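Slide 4 — Why sorting fails at the desk

Start with the Coston office. 148 desks on 2 floors, one trash can under each. When we weighed the bags in February, 82 percent of what went to landfill was paper or food scraps.

Ask the room: who has a recycling bin within arm's reach at work? Wait for hands.

Main point: people use the closest bin. Signs did very little at Coston. Moving the bins did more. We took out the desk cans and put shared pairs on tables near the printers and the kitchen.

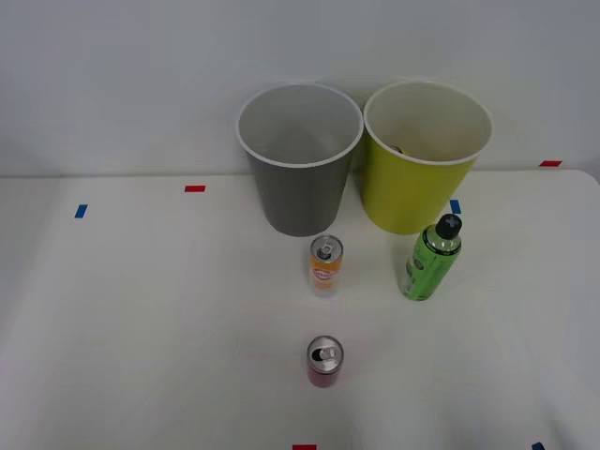
Slide 5. Two bins side by side, one gray and one yellow-green.

Keep the pair together. At the Julero site the cleaning crew kept separating them, and within a month both held the same mix. Mention the tape marks on the table — cheap, and still there.

Color: pick two that can be told apart from across the room and use them on every floor. Don't change them later. Julero changed theirs once and had to redo all the labels.

Slide 6 — Cost

Total for Coston was $1,181, mostly labels and liners. Pickup fees are separate. Skip the fee table if we're past 2:30.

Slide 7 — What we'd do over

Tell the cleaning crew first. Start with the kitchen. Weigh the bags for a full month before changing anything.

Leave time for questions. Somebody will ask about compost.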